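Screening Room and Prop Archive: Frequently Asked Questions

Last revised Dec 31, 2019

What is the Sundisance archive?

Sundisance is a lending and viewing collection of film props, costume pieces and production stills, run from the Mesville building. It holds material from science fiction, fantasy and comic book adaptations. Most of it came from the estate of Barnabás Halász, who bought from studio sales.

Who can book a viewing?

Anyone over 17. Younger visitors need an adult with them for the whole visit. Bookings are made by email and confirmed by Joelle Srour. A booking is not valid until you have the confirmation message.

How many people can come at once?

The limit is 10 per group. Larger groups are split across two slots and each slot is charged separately.

What formats can the screening room play?

16 mm, 35 mm, DCP and Blu-ray. We don't run nitrate prints. 35 mm bookings need a projectionist, and the fee for that is listed on the rate sheet. DCPs must arrive on a CRU drive or a USB disk formatted as ext3. Drives formatted as NTFS have failed to ingest often enough that we no longer accept them.

Is the Østergaard costume collection on view?

Part of it. The helmets and the two flight suits are out. The foam latex pieces are in cold storage and can be seen by written request only. Latex from that period gives off acid as it ages, and each trip out of storage shortens its life.

How are items moved to the viewing table?

Staff move them. Visitors may not carry, lift or roll anything between rooms. Items over 5 kg are moved by two staff members, and this can add time to your slot. 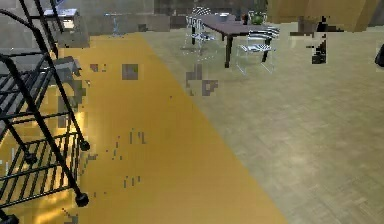
Can I handle the props?

Small hard props, yes, with nitrile gloves supplied at the desk. Costumes, painted miniatures and anything with working electronics are look only. Item cards carry a green or red dot. If a card has no dot, treat it as red and ask.

Can I take photographs?

For personal use, without flash or tripod. Publication needs a signed form and, in most cases, permission from the rights holder. We own the objects. We don't own the characters, and we can't grant rights to them.

Do you authenticate items for private owners?

No. Csaba Szalai will compare a piece with our reference stills and give you a written note of what matches and what doesn't. The note is not a certificate and may not be quoted in a sale listing.

Do you lend to exhibitions?

Yes, to venues with climate records for the previous year. The minimum loan fee is $500 per item, not including transport or insurance. Requests for summer shows close at the end of February. Crating is done by Grusis — we don't release items to other packers.

Can I donate a prop?

Send photographs and any paperwork to Rommel Sebastian first. Please don't mail the object. Unannounced parcels are returned at the sender's cost. Replicas are accepted only if they were made for the production, such as stunt or background copies.

What is the cancellation policy?

Full refund up to 10 days before the slot. After that, half. Projectionist fees are not refunded once a print has been inspected.

Who do I contact about a problem with a booking?

Fidel Saavedra, at the front desk address. Include your confirmation number in the subject line.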